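Candau Tableware Handling Study – Frequently Asked Questions

What does the study examine?
It compares two ways of teaching a robot to pick up cutlery from a table. Each method is trained on 100 demonstrations.
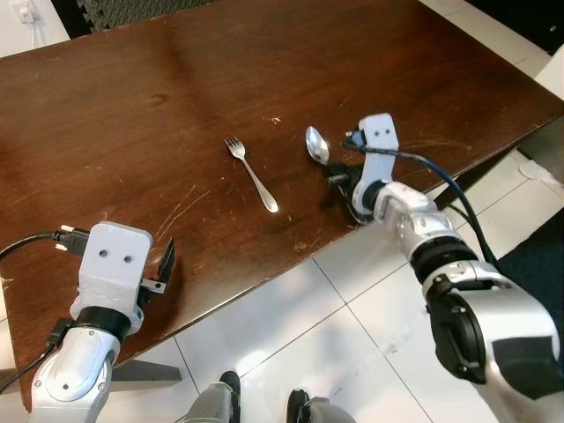 Results are reported separately for forks and spoons.

Who leads the work?
Orathai Thepsuriya directs the study. Questions about data may be sent to Ekkachai Thaweesak.

How is a grasp scored?
Scoring follows a written protocol – six criteria in all.

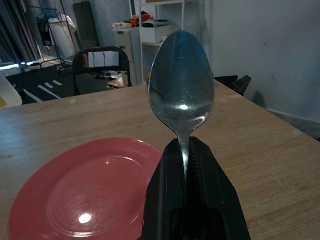
Grip position is recorded for every trial. A spoon held upright by its narrow neck, bowl to the top, is entered as a neck grasp.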